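Chapter 7
Faults in Grasping: Slip, Crush and Snag

In August, a two-finger gripper on trial at the Rulledero workshop in Gesham closed on a drink bottle, lifted it 64 millimetres and dropped it. The bottle had a carry cord, and one strand had passed between the finger linkage and the grip pad. When the fingers opened, the cord held. The operator, Hsin-yi Fu, reached in to free it while the drive was still powered. The fingers closed again on her thumb. She was bruised and returned to work the same afternoon.

The fault log recorded 179 grasps before the incident, and three of them showed a rise in motor current during opening. No alarm had been set for that condition. The controller was programmed to watch for high current on closing only.

Siu-ming Mak, who reviewed the log, identified two separate failures. The first was mechanical: a loose cord entered a pinch point. The second was procedural: the drive could be reached by hand without being isolated. Either one can occur without the other, and they are treated separately in this chapter.

Section 7.1 defines slip, crush and snag. Section 7.2 covers pinch points in linkage fingers and how to guard them. Section 7.3 deals with current limits in both directions of travel. Section 7.4 sets out an isolation procedure for bench work. Before reading on, review the force calculations in Chapter 6, as the worked problems rely on them.

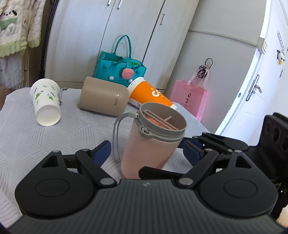
Figure 7.1 Open linkage fingers on either side of a tumbler with a looped cord strap.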